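Prorkstead Kitchen Chores: data card and README

Prorkstead is a set of simulated kitchen chore runs for a single robot arm with a two-finger gripper. We put it together to get a fair answer to a plain question: how much of an ordinary kitchen cleanup can a learned policy do today, from start to finish, with no person stepping in? The short answer is that it can do parts of it. The longer answer is in the results section.

The set is released by Nonason together with two baseline policies, Baert and Jornard. Everything was made in simulation. There are no real kitchens and no real people in it.

What is in the release

1631 runs in total, split into training and test. The test split has 546 runs and uses kitchen layouts that do not appear in training. Please do not train on it, and please do not pick checkpoints with it.

Each run has:
- wrist camera video
- joint positions and gripper opening at every step
- the chore instruction as one line of text
- a list of objects with their start and end poses
- a result field (done, partial, failed)
- a free text note, often empty

Runs are stored one per folder. The folder name is the run number and carries no other meaning. Older copies of the release put the instruction in the notes field. If your loader finds an empty instruction, you have the old copy and should download again.

Chores covered

The chores fall into four groups.

Pick up: get a thing off the floor, a seat or a counter and put it in a named place.
Put away: open a drawer or cabinet, place the item, close it again.
Wipe: move a cloth over a marked patch of surface.
Set out: place dishes and flatware on a table.

Pick up is the largest group and the one people ask about most. It sounds like the easy one. In our runs the grasp itself is a small part of the work. Most of the time goes to getting the hand down to the floor without hitting a cabinet, a counter edge or a chair, and the view from the wrist changes a lot on the way.

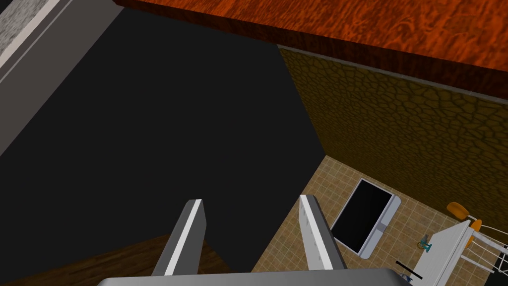
Wrist view in a rendered kitchen, with the gripper high over the tiled floor and a white chair at right.

Views of this kind make up a good share of the pick up group. A tall dark surface can fill a large part of the picture and give the policy very little to work with. Small things on the tile, such as the tiny teal-blue object by the chair or the thin black rod near it, take up few pixels until the hand gets close. By then the fingers may be hiding them.

Wall, floor and counter textures are drawn at random from a shared pool, so some kitchens have surfaces no one would pick for a house. We kept these in. Policies trained on a narrow set of textures did worse on the test layouts.

How the runs were made

Operators drove the arm with a hand controller and watched the wrist view on a monitor. They also had an overhead view, which is not included in the release. Keep this in mind if you compare a policy with the operators, who could see more than the policy does.

Operators were told to finish the chore at a steady pace and to leave failed attempts in. If an item was dropped and picked up again, the run stays whole and the result is still marked done. If the item ended up somewhere else, the result is partial. We did not cut pauses.

The simulator handles rigid objects well. It handles cloth poorly. In the wipe group the cloth is a stiff pad with some give at the corners, and success there says little about wiping with a real cloth. There is no water, no crumbs and no grease.

Results so far

Baert is a small policy trained from scratch on the training split. Jornard starts from a larger pretrained vision model and is tuned on the same data. Both take the wrist video and the instruction as input.

On single steps, Jornard is the stronger one. It opens drawers reliably and places medium-sized items where it is told. Baert can do this too, but it tends to stop short of the handle and try again.

On full chores both drop off sharply. The usual failures are:

Losing the target. The arm moves, the item leaves the view, and the policy goes after some other thing of a similar color.

Thin and flat items. Rods, lids and flat panels on the floor are hard to grip from above. The fingers close over the item and come up with nothing.

Chair legs and rungs. The hand catches on them on the way down. Neither policy has learned to back out and come in from another side.

Not knowing when to stop. The chore is finished and the arm keeps going, and now and then it knocks the item back out of place.

The put away group has the widest gap between single steps and full chores. The drawer opens, the item goes in, and then the arm blocks its own path to closing it.

Our reading is that a machine with this kind of policy is not ready to be left alone with a kitchen. It could be of use for one fixed step on a known set of items, with a person checking. Shop-floor work with the same part in the same spot is closer to that than any chore here, but the release has no shop-floor runs and we make no claim about them.

Known problems

- In 2 runs the gripper opening is recorded as zero for the whole run. They are listed in the file of bad runs and the loader skips them.
- Some objects start slightly inside the floor and pop up at the first step. Drop the first few steps if this bothers your training.
- Small objects may shimmer in the video at a distance. This comes from the renderer.
- Color names in the instructions were written by different operators. Teal, blue-green and turquoise may all mean the same item.

Suggested use

Good for: training and testing pick and place policies, studying failures in long chores, pretraining before work on a real arm.

Not good for: safety testing, cloth or liquid handling, any claim about how a robot will behave around people.

If you report numbers, give single steps and full chores separately. One averaged score hides most of what matters here.

Changes

The October update fixed the instruction field, added the file of bad runs and replaced the joint limits in the arm model. Results from before the update should not be compared with results after it.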